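Learning to make injera in a Goston apartment

I started my first batch of teff batter in August, which was either very smart or very dumb depending on how you feel about your kitchen smelling like a brewery. It was hot, the windows were open, and the batter went from flat mud to a bubbling, sour, slightly alarming thing in two days. I was thrilled. My downstairs neighbor less so, I think, although he has never said a word about it.

Some background. I ate injera for the first time at a tiny place in Skeston, one of those restaurants with four tables and a TV showing soccer with the sound off. Mekdes Yilma ran the kitchen then, and she would come out and look at how you were tearing the bread. If you were doing it badly she showed you. I was doing it badly! I was pulling off these huge flaps and trying to fold them like a taco, and she took my wrist and made me start over with a small piece, right hand only, pinch and scoop. I went back so many times that she started putting extra lentils on my plate without asking.

Then I moved to Goston and there was no injera anywhere. So I called her, and she laughed for quite a while, and then she told me to write things down.

Her recipe isn't really a recipe. It's teff flour, water, and a bit of old batter if you've got it, and if you haven't then you wait longer. I asked how much water and she said "until it's right." I asked how long and she said "until it's right." So my first notebook page is mostly question marks. I've since landed on 316 grams of teff flour to start with, purely because that's what was left in the bag the first time a batch came out well, and I'm too superstitious to change it now.

You stir it, cover it with a cloth and leave it be. A dark liquid comes up to the top and the first time I saw that I nearly threw the whole thing out. Don't! You pour that off. Underneath, the batter should be thick and smell sour, kind of like yogurt that means business. Then comes the step I skipped for months, the absit, where you take a scoop of the batter, cook it in boiling water until it thickens up like porridge, let it cool and stir it back in. I thought it was optional. My injera had about as many eyes as a potato and tore if you looked at it, and when I finally confessed to Mekdes she went so quiet that I thought the call had dropped.

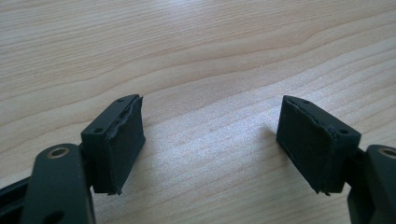
With the absit in, everything changed. The batter rose again in a couple of hours, nice and foamy, and when I poured it on the pan those little holes opened up all over the top. I yelled. It was past eleven at night and I was standing there in my socks yelling at a pancake.

About pans – I don't own a mitad, the big round electric griddle you're supposed to use. They take up half a counter and I don't have half a counter. I tried my cast iron first and it stuck so hard I had to soak it. Then I bought a wide nonstick pan from Pešek, the kitchen store by the bus station, and it's been great. Medium heat, no oil, pour in a spiral from the outside to the middle, wait for the holes, then lid on. When the edges curl up you slide it off onto a towel. You don't flip it, ever. I flipped one once to see what would happen and what happened was a sad gray tortilla.

Let them cool before you stack them. I know, they smell amazing and you want to pile them up and get on with dinner, but warm ones glue themselves together and you end up with one very thick injera. (Still edible. Ask me how I know.)

My friend Tekle Araya came over when I thought I was finally ready to feed somebody other than me. He grew up eating this stuff every day so I was a wreck. I made misir wot and cabbage with carrots, and a salad, and I set out 3 stacks of bread as if a whole soccer team was coming. He ate one piece with nothing on it, chewed for a long time and said, "It's a little thick." Then he ate most of a stack. I'll take it.

He also told me his aunt mixes in some barley flour when teff gets expensive, and that hers is softer and keeps better. So that's next. The Inska market has barley flour in the back near the dried beans, and I've got a jar of old batter in the fridge that needs feeding anyway. If any of you have used barley, tell me what ratio you like, and whether you change the water. And please give me a number. I can't take another "until it's right."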